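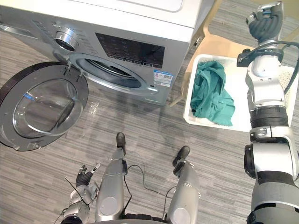
Keeping both hands responsive at once was the hard part with our old setup, a buyer in Zemville wrote after a month of use, and the second operator we used to need for laundry tasks now does something else.

Indarus Fikero Teleoperation Kit
Two-arm remote control and demonstration recording for humanoid platforms

The Fikero kit maps the operator's arms and fingers to a robot with two arms and multi-fingered hands. The operator works from the robot's head view. Each demonstration is stored as one file holding video, joint positions and hand commands on a common clock.

Typical tasks: loading and unloading a front-loading washer, moving cloth between basket and drum, opening and closing hinged doors, turning knobs.

Specifications
Command rate: 200 Hz
Video delay, wired link: 80 ms
Recording capacity: 100 hours
Control modes: both arms, single arm, hand-guided
Part number: 579

Hand-guided mode releases the arm joints so that a person standing beside the robot can move them directly. Gravity compensation stays on. Finger commands still come from the glove — the hands should not be pushed closed by force.

In the box
Two gloves, two arm trackers, head display, foot pedal, base station, network cable. The robot is not included.

Pressing the pedal starts a recording. Releasing it holds the arms in place and closes the file. Takes can be trimmed or discarded in Oyelaran, the desktop software supplied with the kit.

Firmware from February or later is required for single-arm mode.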